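Home | Posts | Projects | About | Search

Sutilberg robotics, summer week 2

July 9, 2025

The summer section of the Sutilberg student project is in its second week, and I said I would keep notes again. Our task this time is called Drotby, after the folder name it started in. The arm works at a table set with kitchen things and deals with them one at a time. Last February we did blocks on a bare table and the students got bored with it quickly.

Tomás Dolan wrote the controller, which the class calls Driveck, and he is still the one people go to when it won't start. Ailbhe Ó Néill looks after the recordings. She has us keep one folder per session and write the log on the same day - I was behind on mine until this morning.

We have 944 recorded runs now, counting the ones from winter. I wanted more than that by July, but setup takes longer than it used to. Clearing blocks was one sweep of the hand. A table of cups, dishes and toy food has to be put back where the sheet says, and people read the sheet differently.
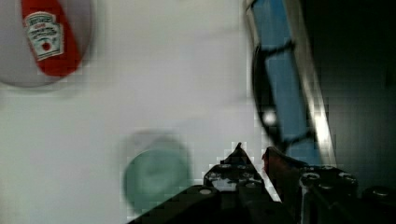
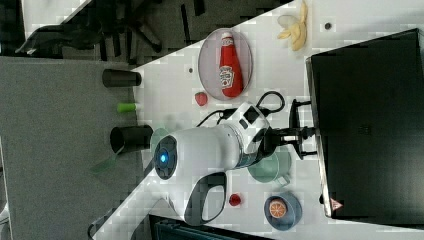
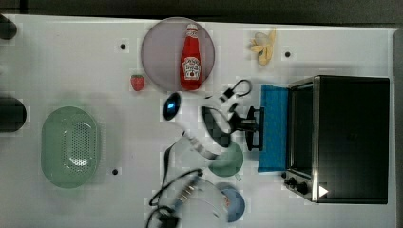
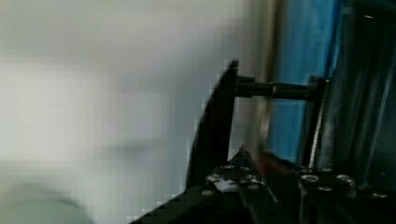
Drotby table, from the wrist camera and from the fixed views.

The wrist view is what most of the students train on first. It blurs when the arm moves fast, so Tomás put a speed limit in Driveck and we lost a little time on each run. I think it was the right call. Two of the students disagree and want to try training on the fixed views alone. They have until Monday to show something.

The other open question is where to start the arm. The Hassanpour group starts theirs from the same pose every time. We have been changing ours every 10 runs, and the log doesn't always say when. I'm going to add a column for it.

Next post will be the first training results, if there are any worth showing.

Contact | Copyright Sutilberg Robotics Notes | Back to top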